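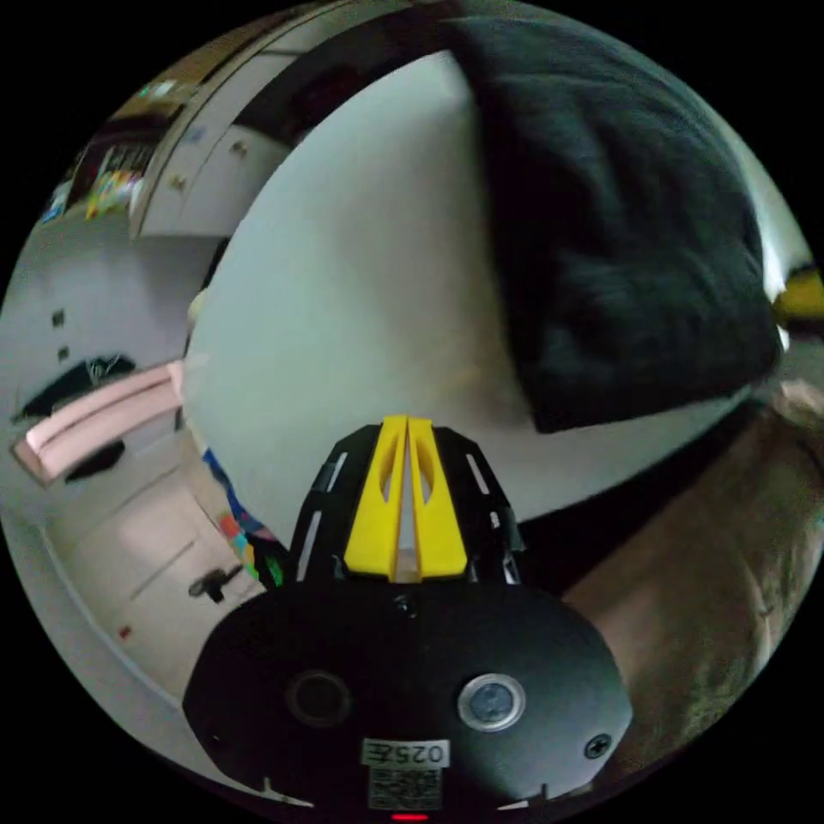 So I went to see Varitham on Tuesday, and my ears are still not quite right. I had been waiting for this tour ever since they put the dates up, and then I nearly missed it because I had the door time wrong in my head (I thought eight, it was seven). Anyway, I got there, coat half on, out of breath, and the opening band was already two songs in. The stage was dark apart from one little red light glowing at the bottom of an amp, like the one on that black housing with the yellow fingers, and I stood there staring at it while my eyes got used to the room.

The openers were Ruvness, who I only knew from one track a coworker kept playing. They're a lot heavier live! The record has all this polite keyboard stuff on it, and on stage they just drop it and let the bass player do whatever he wants. I bought the shirt. It's a size too small but the large ones were gone, so I guess I'm sleeping in it.

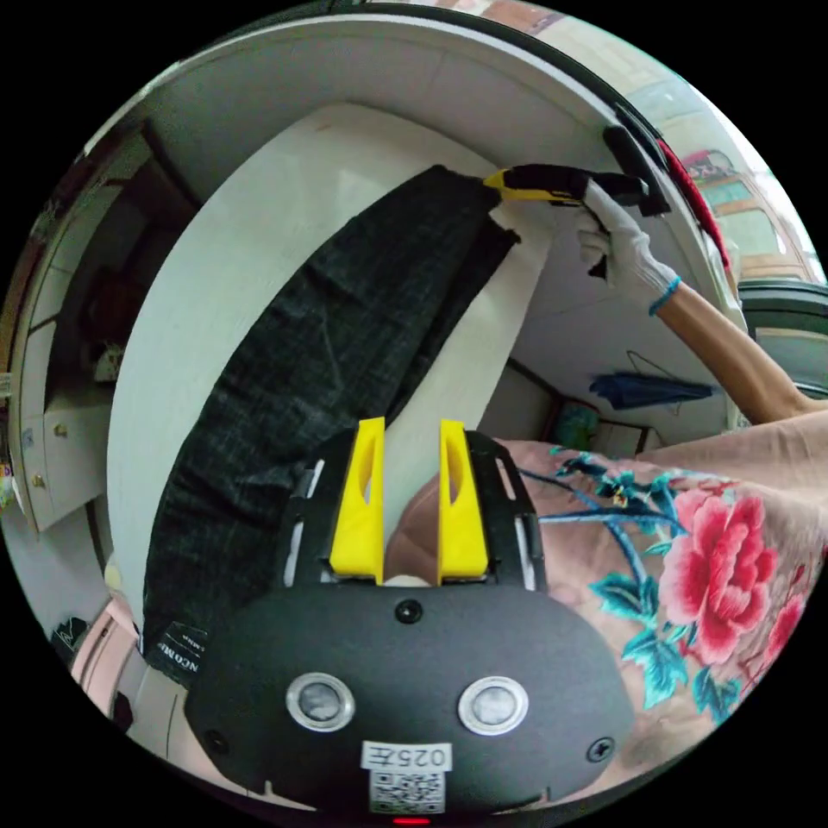

Then there was a long wait. The room holds 934 people according to the sign by the bar, and I think every one of them was in line for a drink ahead of me. I gave up and went back to my spot on the left side, near the pillar, where the sound is usually best in there. You lose a bit of the drummer but you get the guitars nice and clear.

Varitham came on with no intro tape, no smoke, just walked out and started "Hisero", the long one that closes the new album. Who opens with the closer? It worked, though. The whole place went quiet for the slow part in the middle – even the guy behind me who had been talking about his truck all night – and when the drums came back in I got actual goosebumps.

They played 17 songs, mostly new ones. I would have liked more from the first album, and I'm still sulking a little about "Valtonen" getting left out, but the encore made up for most of it. The singer's voice was rough by the end and I kind of liked it better that way.

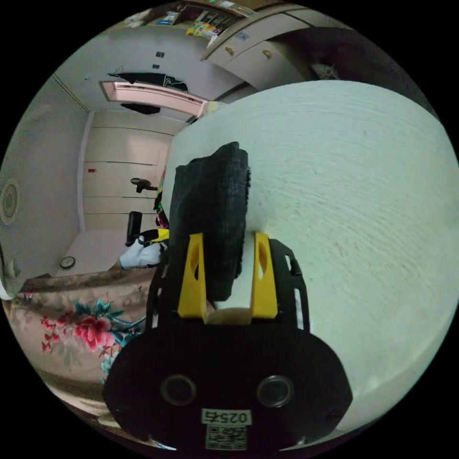 Getting out of the parking lot took longer than Ruvness's whole set. I ate a gas station burrito at midnight and had to be up at six. I'm looking at the dates for the next leg now, and there's one about four hours away on a Saturday. I haven't bought the ticket yet, but the tab is open.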